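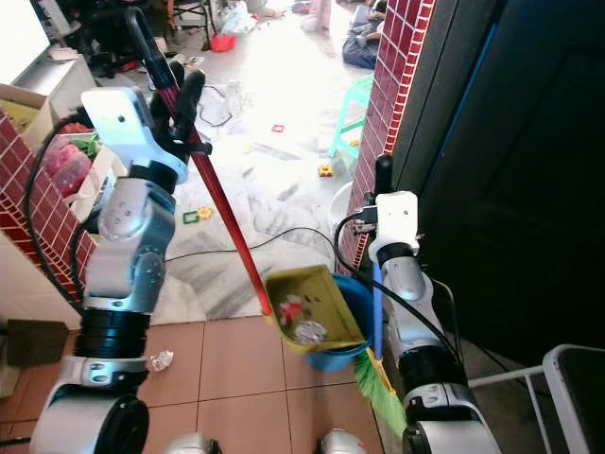
Grip creep is the slow slide of a tool inside a robot's closed fingers. It's one of the most common faults in two-armed sweeping, and I've spent more evenings on it than I'd like to admit. The left hand holds the dustpan, the right hand works the broom, and every stroke tugs a little on both handles. The fingers stay shut the whole time, so the controller sees nothing wrong.

I first ran into it on a Girura arm pair with the Grondik sweeping software. After 36 strokes the pan handle had turned far enough to lift the front lip off the tile, and the broom was pushing crumbs straight underneath. Worse, the arms kept going – the pan tipped on its way to the bucket and the whole load ended up back on the floor.

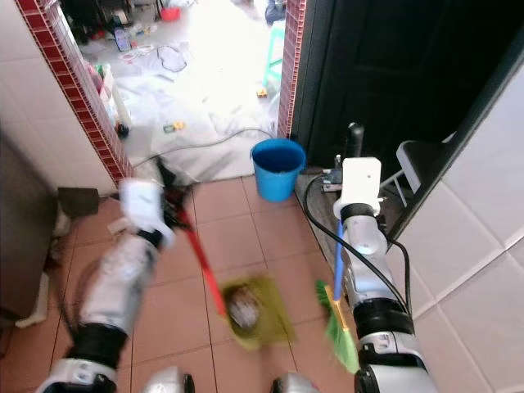 Can't you just squeeze harder? You can, up to a point, but smooth plastic handles still twist and the finger motors heat up. Mine tripped its heat cutoff at 307 strokes and let go of the broom.

The fix most people use is the MacLeish check, a short pause every few strokes where the arm presses the pan lightly to the floor and compares the wrist reading with the one from the start. If they don't match, it sets the tool down and grips again. Rubber sleeves help too (I like the Trumus ones), though they wear smooth after about 1000 strokes.

On safety, keep people out of arm's reach during a regrip. A dropped broom handle can swing out pretty fast, and bare feet are usually what it finds.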